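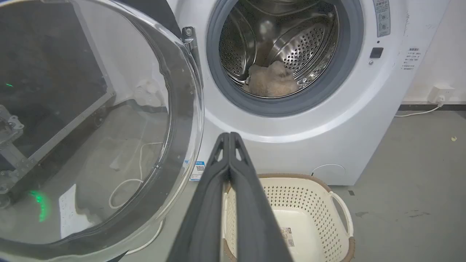

Laundry notes: front loader

Hi! I keep the laundry notes for the Fliltmont house, and after the third person texted me to ask where the filter lives, I figured it was time to write everything down in one file. Everything I know about the washer is in here. If you find something wrong, just fix it and put your initials in the changes part at the end.

What's covered

Towels, the fluffy throws, and regular clothes. Anouk Desmet has her own sheet for wool and I'm staying out of that one!

Before you load

Swing the door all the way open and set the basket right under the opening. Feel around inside the drum for leftovers (the tan fluffy thing in the photo is the kind of item that ends up bunched at the bottom, and it's easy to miss a sock tucked under it). Run a finger along the gray gasket too. I've pulled hair ties, a guitar pick and one very clean bus ticket out of that fold.

Towels and plush stuff

Shake each one out first. I do 4 bath towels per load, tops, and I never wash just one big heavy piece alone, it thumps around like crazy on the spin. Add 2 hand towels if you need to balance it out. Skip the softener! Lorne Sawatzky swears by it and his towels don't soak up a thing.

Filter

It's behind the round cover low on the front, over on the right. Put a shallow tray down before you open it. I clean it every 25 loads and keep a tally on the clipboard.

Labels

The gray label on the front panel is in Chinese. Adhiambo Langat is working on an English version and I'll paste it in when she sends it over.

After the load

Leave the door open for a while, wipe the gasket, and take the basket with you. Please don't park wet towels in it overnight.

Changes

August: added the filter part, dropped my old softener tips. MH

Still to do: cycle times. I only have the towel one so far (190 minutes, bring a book).

Marloes Hermans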